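Clileck abre las puertas de su nave de Clovthorpe para enseñar la robótica de cerca

Clovthorpe, octubre. Hay visitas que se preparan durante meses y que, cuando por fin llegan, pasan en un suspiro. Algo así sentimos en Clileck el miércoles, cuando recibimos en nuestra nave a vecinos, estudiantes, proveedores y unas cuantas familias que querían ver trabajar a los robots sin un cristal de por medio (aunque, claro está, con la distancia que manda la prudencia).

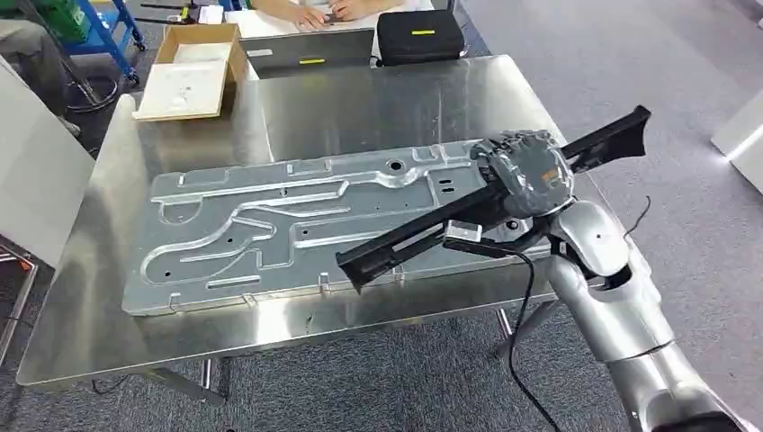 Triin Liepiņa
Comunicación, Clileck

La jornada empezó a las 12 con unas palabras de bienvenida de Jacqueline Lacroix, directora de la casa, que quiso agradecer a todos el viaje, y muy especialmente a quienes venían desde Vanhove con el autobús de la mañana. «Llevamos mucho tiempo hablando de estas máquinas en reuniones y en papeles, y a mí me hacía una ilusión enorme que la gente las tuviera delante y nos preguntara lo que quisiera», comentó. ¡Y vaya si preguntaron!

La demostración principal corrió a cargo del equipo de Varkia, nuestro programa de manipulación con manos robóticas de varios dedos. Bilal Saliba, responsable técnico, fue explicando cómo se enseña a una mano así a sujetar una herramienta pensada para una persona, y por qué una chapa metálica llena de nervios y de agujeros pone las cosas más difíciles que una superficie lisa. Hubo quien se quedó a ver la explicación dos veces, y Bilal la repitió con la misma paciencia y con algún detalle nuevo sobre los ajustes de agarre, que son su debilidad.
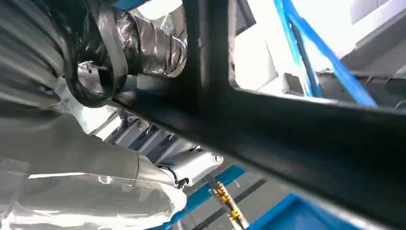

Brazo robótico con funda protectora gris, durante la jornada en Clovthorpe.

Mairéad Cronin, que coordina la formación, se ocupó de los grupos de estudiantes y dedicó un buen rato a hablar de las profesiones que rodean a un robot: el montaje, el cableado, la programación, la seguridad, el mantenimiento. Muchos llegaban convencidos de que hacía falta ser ingeniero para entrar en este mundo, y se marcharon con los folletos de los ciclos formativos debajo del brazo y con una lista larguísima de dudas que prometemos ir contestando por correo.

En la zona dedicada a la manipulación de piezas, Zane Ozoliņš conversó con los visitantes sobre algo que a simple vista parece poca cosa, acercar los dedos a un objeto plano y encontrar la manera de cogerlo por el borde,

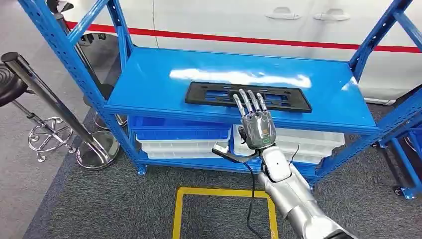
y que a su equipo le ha costado muchas tardes de pruebas y más de un café frío. Zane contó también cómo se decide la altura de trabajo y de qué modo se anotan los intentos fallidos, que se guardan con tanto cuidado como los buenos.

Queremos dar las gracias a todas las personas que nos acompañaron y a la plantilla de Clileck, que se volcó con la jornada desde primera hora. Los centros educativos y las empresas que deseen concertar una visita en grupo pueden llamar a la extensión 2881 de nuestra centralita y preguntar por Mairéad Cronin.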